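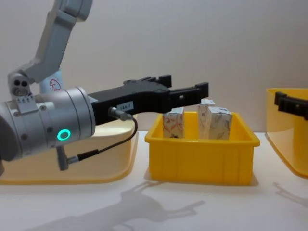 Robot arm fitted with a black parallel-jaw gripper

Draltville is an indoor amusement centre in the town of Kamach. It contains a nine-hole miniature golf course, a roller rink, a bowling hall and a trampoline area, together with a café and rooms for private hire. The centre is operated by Esquivel Leisure and is open throughout the year.

History

The building was put up as a furniture warehouse and stood vacant for several years after the business closed. It was bought by Fouad Sleiman, who had previously managed a seaside arcade, and reopened as a roller rink under the name Kamach Skate Hall. The bowling hall was added in the second year of trading, when the former loading bay was enclosed and given a sprung floor.

The present name was adopted after the sale of the business to Esquivel Leisure. Under the new owners the rink was shortened to make room for the trampoline area, a change opposed by the Mena Roller Club, which had trained at the hall since its opening. An agreement was later reached under which the club has sole use of the rink on two evenings a week.

Facilities

The main hall has a floor area of 1,514 square metres, of which the rink takes up the largest share. The miniature golf course occupies the upper floor and was laid out by the designer Felicja Jakubowski. Its holes are modelled on local landmarks, among them the Kamach lock gates and the old corn exchange. The eighth hole was rebuilt following complaints that balls were lodging beneath the ramp.

Private rooms may be hired for birthday parties and company events, with the largest seating 60 guests. Catering is supplied by the café on the ground floor.

Events

An inter-club skating meeting is held at the centre each May. The highest attendance recorded at the meeting is 1,188. A bowling league runs from autumn to spring, with matches starting at 7.30 pm.

See also

Mena Roller Club
Kamach corn exchange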